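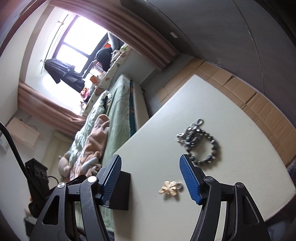
4. Trial of the Cotberg hand-held gripper kit

Student: Ans Coppens
Report handed in: May 2020

4.1 Purpose of this part

The first three sections looked at what is sold to people who want to record hand movements for teaching a robot arm. This section covers the kit I chose to test, the Cotberg, which I had on loan from the Carenstead supply desk. I wanted to find out if one person could set it up at home and get usable recordings of small objects being picked up.

4.2 What the kit does

The user holds the gripper and works the two fingers by hand, and a camera on the tool records each pick. The fingers are black linkages with silver pivot caps, and each tip has a blue pad with a fine grid texture. Replacement pads are sold as pairs. The supplier also lists a softer pad under the name Görtz, but it was out of stock until July.

4.3 Method

I worked at the white table beside the bed. The objects were small pieces of jewellery, among them a silver metal chain bracelet and a gold flower-shaped piece with a little ring on one side. I picked these because they are hard in different ways. The bracelet changes shape when it is lifted, and the flower is small and low to the table.

Each object was picked up, moved a short distance and put down again. I did the picks in blocks of 10 with a short rest between blocks, 200 picks in total. My housemate Alex did the last 24 so that I had a second pair of hands to compare with.

4.4 Results

The bracelet was the easier of the two. The pads held it well as long as I closed on several links at once. When I caught only the end link, it tended to swing and slip out.

The flower took more practice. Coming straight down on it worked better than coming in from the side, and it was easy to push it along the table with one pad before the other pad reached it. Alex had the same trouble and got past it in roughly 15 tries.

The linkages moved smoothly and I did not have to tighten anything. The black surfaces have light scuffs and scratches, but these made no difference to the grip. My wrist was sore after the longer sessions – more rests would have helped.

4.5 Problems

The setup booklet is thin. It explains how to start a recording but says very little about lighting, and with a bright window close to the table I had to work this out myself. Daylight coming in washed out part of the background in many recordings, although the objects on the table could still be made out. I would draw the curtain next time.

4.6 Would I recommend it?

For a student project, yes, if the kit can be borrowed. I would ask for the spare pads at the same time and set aside an afternoon for practice before keeping any recordings. Section 5 compares the cost of borrowing with the cost of buying.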